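Open day at the Skorkach paper mill, March 8, 2025

The mill opens to visitors twice a year, once in spring and once in July. I had missed the last two, so I signed up early and drove out from Lomel. Parking was in the field behind the loading dock and was free.

Check-in was slow. They had expected 478 people over the day and had two people handing out visitor badges. Once inside we were put in groups and given ear protection. Our guide was Pacita Barredo, who has worked in the finishing department for many years and now trains new hires.

The pulp hall

Skorkach no longer makes pulp from logs. It buys bales, mostly softwood, and breaks them up in a tank of warm water that sits below floor level. You look down into it through a grate. The smell is mild, like wet cardboard. Clay and starch go in further down the line, depending on the grade.

Most of the questions in our group were about water. The mill takes it from the river, filters it, and reuses it several times before it goes to the treatment ponds. The ponds were not part of the tour, but there was a map of them by the stairs. 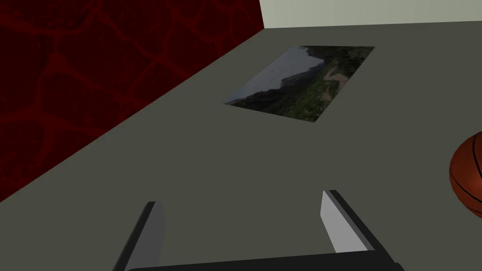 The paper machine

Only one of the two machines was running. Number two was down for a felt change, so we could walk right up to the dryer section and look between the rolls. The running machine makes 600 meters of paper a minute on the lighter grades. It is hot in there and very loud, and Pacita gave up talking until we reached the control room.

The control room has windows on three sides. The operators watch moisture and weight across the sheet and make small changes all day. A reel had just come off when we got there, and a crane moved it to the winder.

Finishing and the book table

I liked this part best. The mill's main product is Vasley, an uncoated book paper in white and cream. Vasilică Dumitrescu runs the test lab and showed us how he checks opacity, stiffness and tear. He folded one strip with the grain and one against it and passed both around. The one folded against the grain had a rough, cracked edge. He said most complaints from printers come down to grain direction, and that technical titles are harder to please than novels – small type, a lot of pages, and readers who want the book to lie flat. 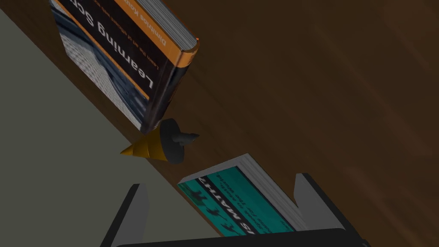
Thickness matters for those books too. A change of a few microns per sheet shows up on the spine, and the cover has to be redrawn. He keeps a folder of covers where the spine lettering ended up off center.

Lunch was soup and bread in the canteen, paid for in cash. The shop sold offcuts by weight, and I bought a pack of the cream for my printer at home. The bus to the warehouse was full, so I skipped it and left at two.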